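March, bench 2, 9.40 am

Went through the handling rules for the hand-held grippers before anyone adds more dish episodes. The old sheet came over from the Detthorpe bench and half of it no longer matches how we work. Notes for the revised one below. Kingi set stays on the old sheet until I've had a look at it.

Pad wear. The Narow sheet says swap finger pads at 4000 closes. That's too late for ceramic. Edges go ragged well before then and a ragged edge changes where a plate sits. New limit is 3000, or sooner if the fraying reaches the contact face. Write the swap in the bench log with the pad side (L or R), and change both sides together even if one looks fine.

Plates. Pinch at the rim, one finger outside and one on the face. Don't close any harder once the plate has stopped slipping. Tilt is allowed, steep tilt too, as long as a second plate isn't directly underneath.

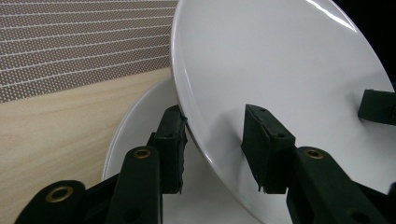
Glare is the other thing. Glazed white plates throw a bright streak along the rim under the overheads and the operator tends to turn the wrist to get rid of it. Leave it. If the streak covers the spot where the pad meets the plate, flag the episode and keep going – we can sort flagged ones later, but we can't undo an odd wrist motion that's in every demonstration.

Link arms. Check the eyelets at the start of each session for play. Any side-to-side movement at the finger base and the unit goes on the red shelf, labelled with the date and your initials. No tape repairs. The Cisdale unit had tape on it for most of last month and those runs are now marked as doubtful.

Chipped dishes go in the bin, whatever size the chip. Wipe the bench before the next episode.

Still to settle:
– whether 4 dropped objects in a session is the right point to stop and recalibrate, or whether it should be lower for ceramic
– colour of the flag label (red is taken by the shelf)
– who keeps the spare pads, as the drawer was empty again this morning

Draft goes up beside the door after lunch. Pencil changes straight onto it.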